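Budgeting for hand-held grippers, how many should we buy to start with?
Posted in Equipment and Buying, Sep 2, 2025

Hello all. I look after the purchasing for a small outfit called Cidis, and we've been asked to put together a plan for recording cloth handling tasks (folding, picking up, hanging, that sort of thing) with hand-held grippers, so that a robot arm can be trained on the results later on. I've bought plenty of benches and chairs in my time but never anything like this, so please be gentle with me! My budget has to be in by January and I'm torn between getting 2 complete sets and doing it properly, or stretching to 6 and scrimping on everything else. Has anyone been through it, and what did you forget to put on the list?

CarstenFromUpstairs
Go for six. You can always sell the spares.

marrow_and_beans
Welcome, and what a nice problem to have! We went through all of it at Cârstea when we set up our own cloth work, and I'd gently disagree with the reply before mine. Start with two or three sets and put what's left into the things that wear out or go missing, and above all into people's time, as that was by far our biggest line. We paid for 84 hours of recording in the first stretch and I had budgeted for barely half of it, which led to a rather awkward chat with our accountant.
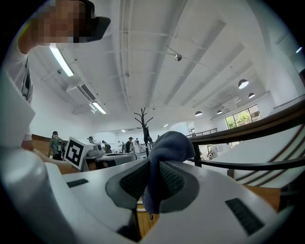
Pads deserve a line of their own in your budget, and it's the one I left out completely the first time round. Everybody prices up the body and the fingers and then stops. But with cloth it's the pads doing the gripping, and if you look at the black dotted ones closed on that navy cloth you'll see how much of the fabric is bunched up between them. I now order three spare pairs for every gripper, and I ask the supplier for the price of pads before I ask for the price of anything else (Sterkania were very good about this and sent me a proper parts list, other places wanted me to buy the whole finger). Do put printed markers down as well, and something rigid to mount them on. The white cube with the black pattern is the kind of thing I mean, and you'll want a spare of that too. Oh, and cloths! Buy more than one thickness, fleecy ones and thin ones, and keep a bit back for washing them.

One more thing while I'm rambling on. Walk round your room before you spend anything. We'd set aside money for extra lamps and then found we had plenty of light already, so that went on storage and a second charger.

tilly_w
Mostly agree with marrow_and_beans, though I'd say it depends how many people you'll have recording at the same time. If it's only ever one pair of hands, a third set will just sit in its box. We hired ours through Momosent for the first few weeks before we bought, and it was money well spent, as we ended up choosing a lighter model than the one I'd had my heart set on. Ask whether the hire fee comes off the purchase price. Ours did, but only after I'd asked twice, and I had to get it in writing for the budget anyway.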